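Fridge checks offered to Larnus households after winter power cuts

Feb 5, 2010

Households in Larnus and the villages to the east can book a free home visit to have an ageing fridge or freezer looked at, under a scheme that opened this week.

The visits are being run by the Lucero advice centre on Wadier Road, with money from the district council. They are open to anyone over 60, families with a child under five and people who were without power for more than a day during the January storms.

The centre says it took 93 calls about spoiled food in the fortnight after the storms. Many callers wanted to know what they could safely keep, and a good number had appliances that had not worked properly once the supply came back.

Paweena Luangrath, who manages the centre, said older fridges were often left running long after the door seal had failed.

"People turn the dial up, the bill goes up and the milk still goes off," she said. "A new seal is a small job. We would sooner someone had that done than went out and bought a fridge they can't afford."

Each visit takes up to 50 minutes. An adviser will leave a thermometer in the fridge while checking the plug, the seals and the space behind the cabinet, then go through the readings with the householder. A fridge should be kept at 5C or below and a freezer at minus 18C. 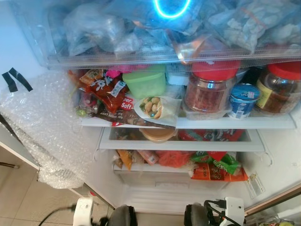 A well-filled fridge. Advisers will talk through storage as well as running costs.

Where a repair is needed, the scheme will pay up to £90 towards parts and labour. Repairs will be carried out by Solik, the appliance workshop on the Station Road estate, which has agreed to hold its prices until the end of May. Appliances that cannot be mended will be taken away without charge, but the scheme does not pay for replacements.

Uldis Kairys, who owns the workshop, said he expected door seals and thermostats to make up most of the work. He has taken on a second fitter, Facundo Durán, for the length of the scheme.

The council has put aside enough for 930 visits. Bookings for the first two weeks are almost full, although more appointments will be released at the start of each month. Tenants can apply, but need their landlord's agreement before any repair is made to an appliance that came with the property.

Councillor Wanpen Sangkhawat, who put the idea forward in the autumn, said the storms had brought it on sooner than planned. She had asked for the villages to be included from the outset, as they were the last to be reconnected.

Opposition councillor Soo-ah Song supported the spending but questioned the age limit. She said a number of younger people living alone had lost a month's food and would get nothing from the scheme. The council will look at the rules again in the spring.

Visits can be booked at the Lucero centre between 9.30am and 4pm on weekdays, or through the library in Larnus. Callers should have the make of the appliance to hand and its rough age, if known. Proof of address will be asked for on the day of the visit.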